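Open days should publish their failure counts

Posted May 22, 2019

The Washam site opened its automation hall to visitors in March, and I went with two colleagues from the packaging side. Our interest was narrow. We wanted to know whether a two-arm cell could handle totes and loose parts on a short-run line, and what it would cost us in attention from the people standing next to it.

Kagiso Steyn ran the demonstration. He gave the arm reach, the payload and the cycle time without being asked. He did not give a success rate. When Areeba Gilani asked for one, he said the cell had been "reliable all week," and the group moved on to the conveyor.

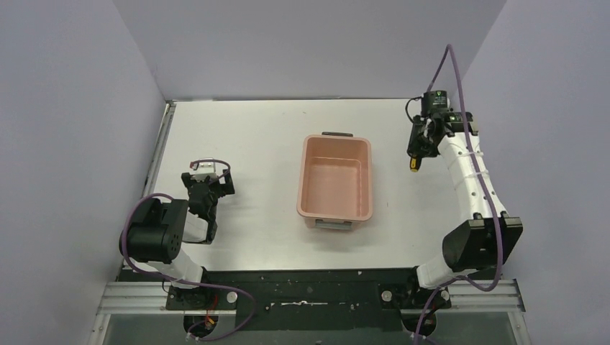
A success rate is the only number from a demonstration that a buyer can use, and it has meaning only when the conditions are stated with it. The conditions at Washam were generous. The arms worked inside three plain, pale walls on a white surface, with one pink bin placed squarely between them and clear space on every side of it. An empty tub with a handle at each end is a fair first test for two grippers. Our totes arrive crooked, touching each other, and usually with something left in the bottom.

I have no objection to an easy setup. Engineers start with the easy case so that a fault can be traced. My objection is to showing the easy case to purchasing staff with no statement of how far it sits from the hard one.

Vratislav Pešek, who maintains our Furnival line, asked to see the task repeated with the tote turned slightly. To his credit, Steyn agreed. We watched 21 attempts, and the cell completed all but eight. Those eight taught us more than the printed handout did. Most of the failures came at the second grasp, after the first arm had shifted the load, and that told us where to spend engineering time if we went ahead.

The remedy is cheap. Put a sheet of paper beside the cell. Write down the task, the starting position of the object, the number of attempts, the number completed, and how often a person stepped in. Update it during the day, in front of the visitors. A vendor with a poor figure and a clear account of the causes would get a second meeting from me before one with a video and an adjective.

Girnimell holds its own open day next, and I have sent them this list.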